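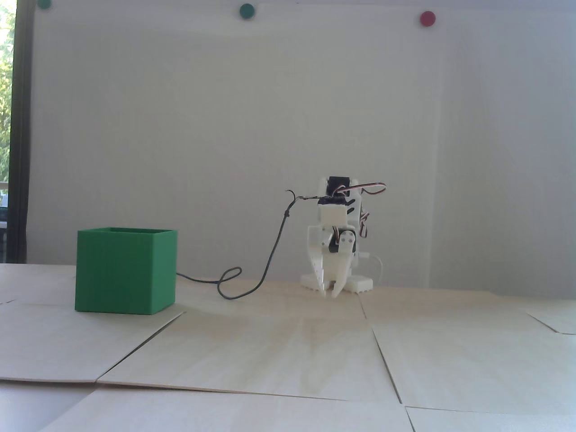

Plywood down, first green box out at Dandstead workshop

DANDSTEAD - New floor is in at the old seed store on Sistitz Lane. Pale plywood, wall to wall in the back room, walls done in plain white. Doors open to the public in March if the heating gets signed off. Big if, going by last year.

Cost so far 1,178 for boards, screws and paint, all of it out of the repair fund. Old carpet went to the dump. So did two of the shelving units, which were past saving, and a sink.

Room gets decent daylight from the side window in the morning, less after lunch. Lights still to come. The electrician is booked but no date confirmed at time of writing.

Also new is the box. Bright green, cube shaped, open at the top, printed in plastic, and if you look close you can see the fine ridges running round the sides. It's the first of the storage boxes for the Quintana parts library, the lending scheme that starts up when the room does. Members borrow screws, hinges, brackets, odd bits of cable, bring back what they dont use. No lids planned. Lids were discussed at the last open evening and the feeling was people lose them.

Green is for the Dandstead branch. Betholm will get its own color later, not picked yet. Labels go on the front when the label machine is fixed.

Plan is for 200 boxes by summer. Filament is bought for those already. A second batch would take the total to 600 but that depends on a grant, application is in, answer expected in the spring. Printing a single box ties up the machine overnight so dont expect a wall of them on opening day.

On the floor, a couple of things. Boards have not been sealed. Please no wet boots and no dragging benches accross, lift them. Sealing is down for the week before opening and the back room will be shut while it dries. Front room stays open as normal, 10 a.m. to 4 p.m.
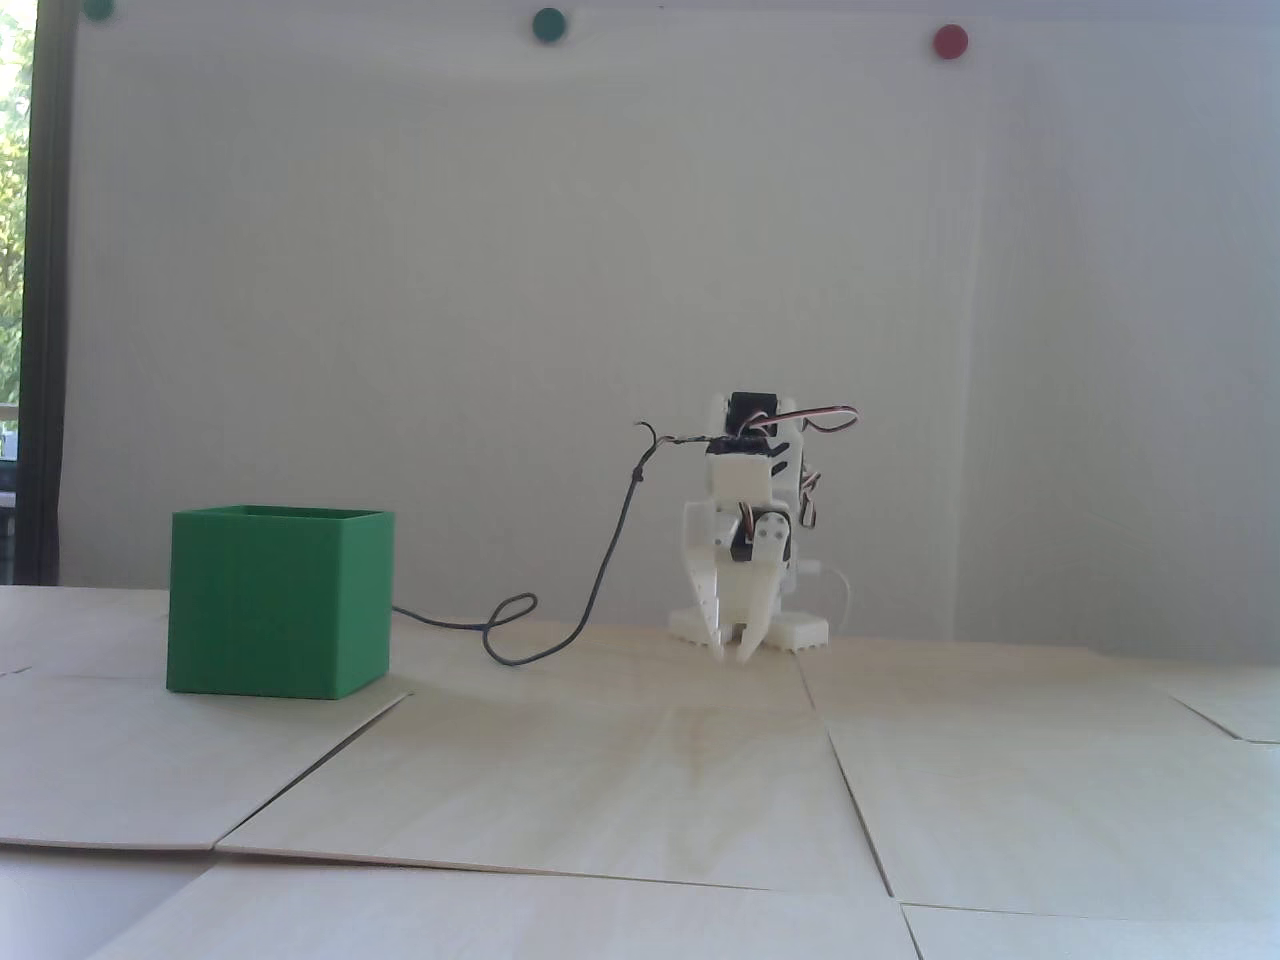 One reader has been in touch to say that plywood is a poor choice for a workshop, it will mark within a month, and the money would have gone further on rubber matting like they have at Betholm. The same reader likes the boxes but wants them smaller, as a full box of screws is no joke to carry up a ladder.

Matting was priced, the workshop tells us, and came in at 1,000 over the plywood. Smaller boxes are being looked at.

Spare hinges and brackets can be droped off at the front desk in a bag, no paint tins please.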